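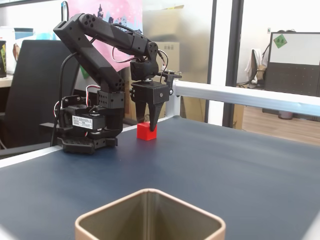 Robot arm over a small red cube on a blue tabletop.

Let the birthday cake be a cake again

2 October 2025

I have made birthday cakes for other people's children for 14 years, first as favours and then for money, and I would like fewer of them to look like something else. I mean the digger with chocolate soil, the castle with ice cream cone turrets, the football boot, the handbag, the unicorn lying down with its legs folded. I have made all of these. I was paid properly for most of them, and I still think the people who ordered them would have been better off with a round sponge and some buttercream.

The trouble starts with the sponge. A cake that has to be carved must be firm, so you bake it drier than you would like and chill it overnight before you take a knife to it. A Victoria sponge would slump. Anything with fresh fruit in it leaks. You end up with Madeira, or a dense chocolate cake with a good deal of oil in it, and then you coat the whole thing in ganache to hold the corners and lay sugar paste over that. By the time the cake reaches the party it may be two or three days old. It is safe to eat and it cuts cleanly. It is also duller than the one you could have made that morning with four eggs and a wooden spoon.

Then there is the sugar paste itself. I have watched a great many children eat cake, and most of them peel it off. It lies on the paper plates in coloured flaps, red and blue and a green that gets on the tablecloth. The adults peel it off too, a bit more discreetly. On a shaped cake the paste can weigh nearly as much as the sponge underneath. I used to buy it in large tubs from Bresard, and the week I worked out how much of each tub was ending up in bin bags was the week I started talking customers out of it.

I had a customer in July who wanted a dinosaur. She had a picture on her phone of one that stood upright on two legs, with teeth. Underneath the picture were 3443 comments, and as far as I scrolled they were all about the teeth. I didn't find one that mentioned how it tasted. An upright dinosaur needs a threaded rod through the middle and a wooden base, and the head is usually puffed rice and marshmallow because sponge is too heavy to hold up there. The arms are modelling chocolate. I asked her how many of the guests she expected to feed from it, and we agreed in the end on a big chocolate traybake with a plastic dinosaur standing on top. Her son kept the dinosaur. The cake was gone before the party bags went out.

I should be fair to the other side. Plenty of people make novelty cakes for the pleasure of making them, and I have no quarrel with anybody who spends an evening rolling out tiny sausages for a tiny barbecue. It is a hobby like model railways. Some of the work is very skilled. The Madari, a cake show I go to when I can, has a sculpted class where the standard is so high that I come home feeling slightly foolish about my own piping. Nobody eats those entries and nobody pretends they will. They are judged for looks and then they are taken home in boxes, or thrown away, and everyone knows that at the start.

What I object to is that this has become what a parent feels they ought to do. I meet people at the school gate who have stayed up until two in the morning covering a caterpillar in buttons. They tell me about it as though they were confessing to something, because the antennae fell off. When I was a child my mother made the same cake every year, a chocolate one with a band of chocolate fingers round the side and a ribbon to hold them up. I looked forward to it for weeks. Had she turned up with a fire engine I would have been pleased, I suppose, and then I would have wanted to know where the fingers were.

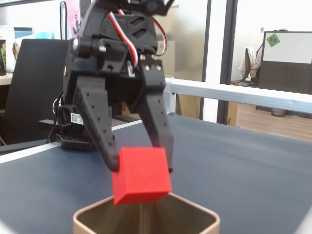 The cost is worth mentioning as well. A carved cake from a decent maker takes two days, and even if she charges badly for her time, which most of us do, you are paying for two days. A supermarket version is cheaper and tastes of very little. At home you will need the paste, the colours, the dowels, the boards and the cutters, and the cutters will go in a drawer and stay there. I own a set of Durkov alphabet cutters that I have used for six names. The letter Q has never left the box.

People say that the shape is what the child remembers. I'm not sure about that. I think the child remembers the lights going off and everyone singing, and the candles, and being told to blow again because one was still going. You can have all of that with a plain cake. You can have sweets on top too, and sprinkles, and I am very much in favour of both. Jelly beans pushed into buttercream look cheerful from across a village hall and take a child of four to do properly, with washed hands.

If you want somewhere to begin, I would suggest a traybake. Weigh the eggs in their shells and use the same weight each of butter, sugar and self-raising flour. 6 eggs will fill a large roasting tin. Line it with paper that comes up over the sides, bake it at 160 fan, and start looking at it after half an hour. It is ready when the middle springs back. Let it cool in the tin, spread it with buttercream made with more salt than you think is polite, and cut it into squares with the candles still in a corner piece for the birthday child. I use an old Mikuš tin with a dent in one side, and the dent has never mattered.

The squares help more than you might expect. A shaped cake is a nuisance to divide. Somebody gets the face, somebody else is upset about the face, and the person with the knife is left sawing at a tail with a skewer in it while a queue forms. With a traybake every piece is the same apart from the sprinkles, and you can have it handed round while the candle smoke is still in the air.

I still take orders for shaped cakes, and I expect I will this winter when the snowmen start. Snowmen are at least round. But I have put a line on my order form that says a plain cake costs less and will be baked the same morning, and since it went on there more people have been choosing the plain one. A couple of them have asked whether it looks as if they haven't made an effort. I tell them to put the candles in straight and carry it in slowly.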